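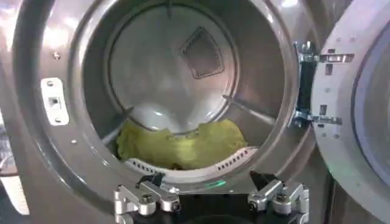 Section 2: Adding Your Reading or Concert to the Luvitz Events Calendar

Welcome back, and thank you for sticking with us! By now you should have your organizer account open, so we can get to the pleasant part -- telling people about your show. Set aside a quiet half hour the first time. Everyone gets faster after that.

1. Sign in and choose New Listing from the menu on the left. If the menu is hidden, click the small arrow beside your name and it will slide out.

2. Type the title of the event just as you would like to see it in print. For a book reading, put the author's name first and the book second, as in "Paraskevi Gavalas reads from Nillotent."

3. Pick your venue. Gundent Hall and the Cù Room are already in the list, with their addresses filled in. For anywhere else, choose Other Venue and type the street address yourself (please include the door people should use, if there's more than one).

4. Enter the date as year, month and day, like this: 2025-05-16. Then add the time the doors open and the time the show starts, which go in separate boxes.

5. Write your description. You have 800 characters, and spaces count, so it pays to draft it somewhere else and paste it in.

Note: Pasting from a word processor sometimes brings odd quotation marks along. Read the preview once, slowly, before you go on.

6. Click Submit. Your listing goes to our calendar editor, and you'll get an email when it has been approved.

Caution: Don't use the Back button while a listing is being sent. You may end up with two copies, and the editor will have to write and ask which one you meant.

For a series that runs through July, enter the first evening and then use Copy Listing for each of the others.

5 shares | 2 comments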